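August 21, 2022

I've been told for years that watching a play on a cinema screen is as good as being there. Danica Obradović, who I share a lift with and most of my arguments, says it's better, because you can see the actors' faces and you don't have a pillar in front of you. So in June I gave in and paid for two screenings at the Nondside.

The first was the Stoyanova company doing a long, gloomy thing about a family selling a mill. The hall seats 257 and I'd guess the back half was empty. The sound was fine. The picture was fine too, apart from the director's habit of cutting to a close-up whenever somebody started to cry. In a theatre I choose who to look at, and I'd have been watching the brother, who had no lines in that bit and was probably doing something good. I'll never know.

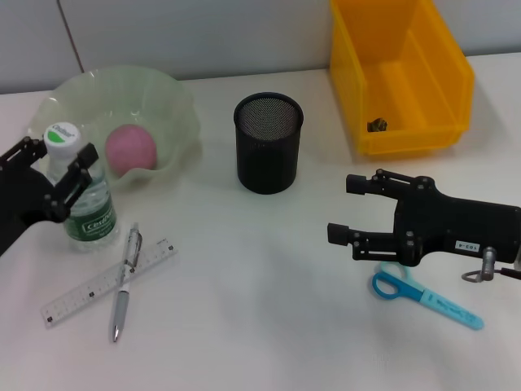
## The second one

Danica picked this. It was a comedy, filmed at the Suriveck in front of a full house of 761, and you could hear every one of them laughing. We mostly didn't. It's a strange feeling, sitting quietly in the dark while a crowd in another town has a lovely evening.

Then there was the interval. They kept the real one in, all 20 minutes of it, with a presenter talking to the costume department over the top. I went out for a tea and missed nothing.

I'll admit the last act was very good - the letter scene especially - and that a ticket to the Suriveck itself would have cost me over 85 pounds before the train. That's a fair argument for screenings. I just wish people would make that one and stop telling me it's the same thing.

Danica wants to book the autumn season. I've said I'll look at the list.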